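Come and be a sorting guide at our January open day

Hello! I'm Isla Whitcombe and I look after visits at the Zodari workshop in Laltley. We're opening the doors again this month and I need people to help me run the demonstration tables. It's paid, it's only a few hours, and you'll spend them talking to families, sixth formers and the odd retired engineer who knows far more than I do.

I'm after 3 guides in all. You don't need to know anything about robots. Cameron Faulkner will be at the controls the whole time, and if a visitor asks you something about motors or code you can just wave him over (he loves it, you'll struggle to get him to stop). What I want from you is a friendly voice, a bit of patience and a willingness to say the same thing to every group as if you've only just thought of it.

The table most people head for is the sorting one. There are two baskets with handwritten labels, a few everyday bits and pieces, and a robot hand to put them where they belong. We ask visitors to guess which thing it'll go for, and you'd be amazed how loud a room full of grown adults can get over a banana!

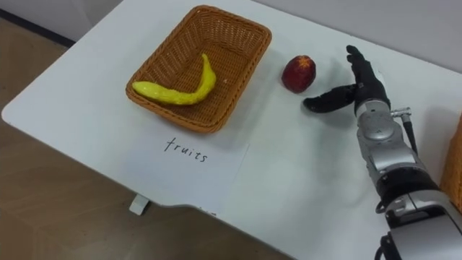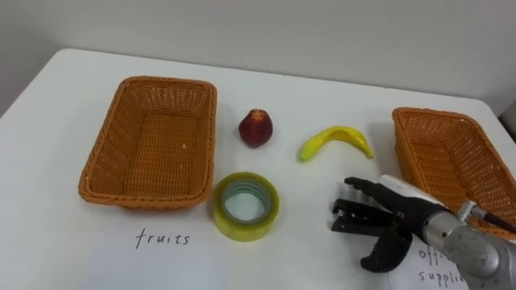 Each group gets 20 minutes. You'd welcome them in, explain what the labels say, keep small fingers behind the rope and let people call out what they'd like tried next. Between groups you put everything back on the table and have a swig of tea. Some goes will work and some won't, and I'd much prefer you to be straight with people when something gets dropped. The children like those bits best anyway.

We'll have a practice evening beforehand with Marama Kerslake, who ran the tables last time and has a good ear for the questions that come up. It lasts 3 hours with a break for food, and it's paid at the same rate as the day itself. Please only apply if you can make both.

A few practical things. You need to be 18 or over. You'll be on your feet a fair bit, but we can sort out a stool, and the whole ground floor is step-free. Travel is covered up to £20. Lunch is on us, so tell me what you can't eat. Wear whatever you like as long as the sleeves aren't floppy and your hair's tied back if it's long.

If you'd rather just come along and watch, that's lovely too. We've got 30 free places in the morning, and you can book one by ringing the front desk and asking for Saqib Bukhari.

To apply for a guide spot, send me a short email through the visits page. No CV please! Tell me who you are, when you're free in January for the practice evening, and about a time you explained something tricky to somebody. I'll ring everyone who writes in, even if it's a no.

Isla
Posted January 3, 2024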